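How I clean the bathroom sink now

February, and it is dark when I get up and dark when I come home, so I clean things. My mother did the same in winter. She washed the curtains in February every year, and I thought this was a strange habit until I had my own curtains.

This month it is the bathroom sink. I have wanted to write about it for some time, because I had a wrong idea about sinks for many years and maybe someone else has the same wrong idea.

When I moved to Steltau I rented an apartment with an old enamel sink, gray inside from all the years. I scrubbed it every weekend with a powder and a hard sponge. It became more gray. I bought a stronger powder. I did not understand that the powder itself was taking away the shine, and that a surface without shine holds the dirt much better than a smooth one. By the end, toothpaste stayed on it like paint on a wall.

The person who explained this to me was Odette Leclerc, who had the apartment under mine and who cleaned a small hotel for many years. She came up to borrow a bucket, saw my sponge, and took it out of my hand. She told me that in the hotel they had 30 rooms and never used powder on any sink, only dish soap, warm water and a cloth, and then a second cloth for drying. I was a little offended. Also I did not believe her.

Now I have a newer ceramic sink, the kind that sits on a cabinet, with a wide rim, and I do it her way. I will write how it goes.

First I take everything away from the rim. The soap, the glass with the toothbrushes, the hand cream that I never finish. If I leave one thing, I clean around that thing, and after a month there is a ring under it. I know this about myself, so everything goes on the floor on an old towel.

Then I run warm water all over the basin for a moment and close the tap. A few drops of dish soap on a wet cloth. I tried the special bathroom spray from Nirker because my cousin Brândușa Văduva likes it very much, and it does smell nice, like a pear, but I could not see a difference on the ceramic and it left stripes on the faucet. Brândușa says I used too much. It is possible.

I begin with the rim and the corners, and only after that I go down into the basin. Before, I always started in the middle, at the drain, because the drain looks the worst. Then I carried everything from the drain up to the rim with the same cloth. I am ashamed how many years I did this.

The corners need more time than the rest. In my sink the rim has rounded edges and the water likes to stay behind the faucet, in the place where the hand does not go easily. I push the cloth in there with one finger. If there is a white line of limescale, I put a piece of paper towel with vinegar on it and go make coffee. The vinegar must not stay for hours, and I don't put it on the faucet for a long time, because once I left it overnight on a tap in the Steltau apartment and the metal got a dull spot. I paid for that tap when I moved out.

About cloths. I had a drawer full of old T-shirts cut in pieces, which is how we did it at home, and they are fine for soap but they leave small hairs when you dry. For drying I now use a thick soft cloth. I bought a pack from Valdovinos in mixed colors and I decided that the blue ones are for the bathroom and the yellow ones for the kitchen. My husband does not respect this system. I found a yellow one behind the toilet last week and I said nothing, I only put it in the wash at the hottest temperature. 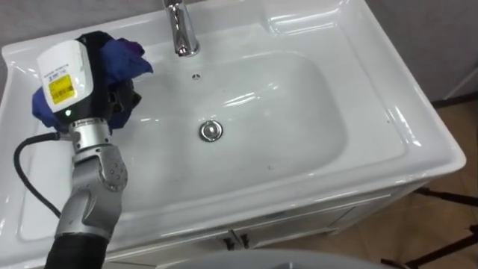
The corner of the rim first, with a crumpled cloth. The basin comes after.

The last part of the basin is always the bottom. There are little specks that I don't see until the ceramic is dry and the light comes from above, and then I see all of them. I wipe them again with a damp part of the cloth. The metal cap on the drain I do separately, all around the edge, and if yours can be lifted out, please lift it out sometimes. I did not know mine could be lifted until a year after we moved in. I will not describe what was under it.

The overflow hole I clean with an old toothbrush and soap, then I pour a cup of warm water slowly inside. This one I do maybe once a month. For a long time there was a smell in the bathroom in the evening and I blamed the pipes of the building, and it was only this hole.

Then I dry everything, including the faucet. Odette said that drying is half of the cleaning and I think she is right, because our water in Graltness is very hard and each drop leaves a mark. When I dry, the sink stays nice for three or four days. When I don't, I see the marks already the next morning.

All of it takes less time than the powder took. I still have the powder, more than half of the box, under the kitchen sink. If someone knows a good use for it, write to me. Brândușa suggested the barbecue grill but we don't have one.

Next I want to do the tiles behind the bathtub, where the grout has turned a color I don't like. I have not decided with what.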